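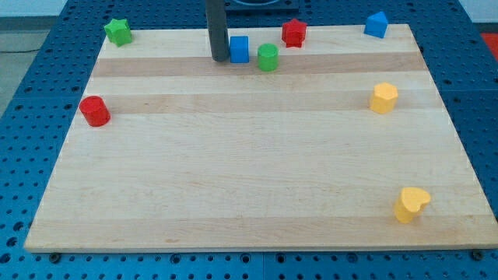

Eight toy blocks on a wooden board.

How Do Seeds Travel?
A page for young gardeners from the Pronddale Garden Education Office

A plant cannot walk. Its roots hold it in one place for its whole life. Even so, new plants often come up far from the plant that made them. Seeds are able to travel, and they do so in several ways.

By wind
Some seeds are very light. A dandelion seed hangs below a tuft of fine hairs, and a breeze can carry it over a fence. Maple seeds have a flat wing and spin as they fall.

By animals
Birds eat berries and drop the seeds somewhere else. Squirrels bury acorns and do not always return for them. Burdock seeds grow inside burs with tiny hooks – the hooks catch on fur, and on socks.

By water
Plants that live near streams may drop seeds that float. The seeds sprout when they reach wet soil.

By popping
The pods of touch-me-nots burst open when they are ripe and throw their seeds away from the parent plant.

Why is travel useful?
Seedlings that grow too close to a large plant must share its water and light. A seed that lands farther away may have more room.

Try it yourself
With an adult, pull an old pair of large socks over your shoes and walk through tall, dry grass. Place the socks in a tray of damp soil and keep the tray near a sunny window. Write down the date when the first green shoot appears. Some seeds need a cold winter before they will grow.

Written by Subira Bakilana. Last reviewed January 7, 2023.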